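4.2 Turn length and table talk

The most exciting result of the study came from something we nearly left out of the design. We had planned to compare only final scores in Boltar, the cooperative trading game our 20 groups played, but Treasa Egan suggested that we also log how long each turn took. Those logs gave us 148 complete sessions, and they changed how we think about the whole game!

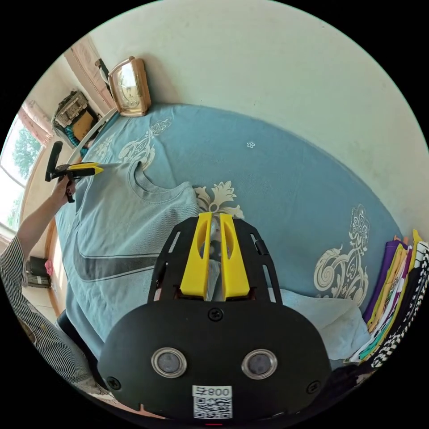

Groups that took long turns early on talked far more about each other's plans. A player holding a harbor card would ask what the next player needed before spending it, and by the middle rounds these groups were trading almost without discussion. Groups that rushed the opening had to stop and sort things out later, often with a good deal of laughter (and one heated argument over grain). We also compared opening turn length with the number of trades offered.

We were delighted to find the same pattern in Brasari, which has no trading phase at all. There, players with slow openings gave more hints and took back fewer moves. Mulcahy and Kinsella reported something close to this for team games with hidden roles, although their players had met before and ours had not. 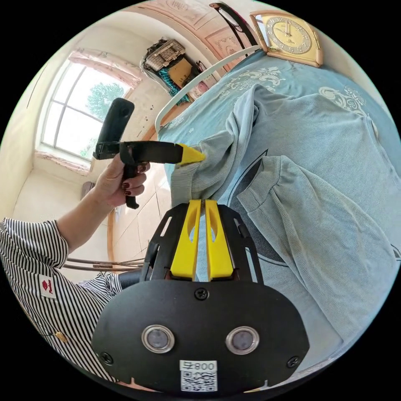
Figure 2. A hand-held gripper with yellow fingers over a grey-blue sweater on a blue bedspread. One session with a missing turn log is left out (n = 147).

One caution is needed. Our timer started when the previous player passed the token, so a slow pass counts toward the wrong turn. Nuno Tavares rechecked the January sessions by hand and the ordering of the groups held up nicely, but the gaps between them shrank. We return to this in Section 5.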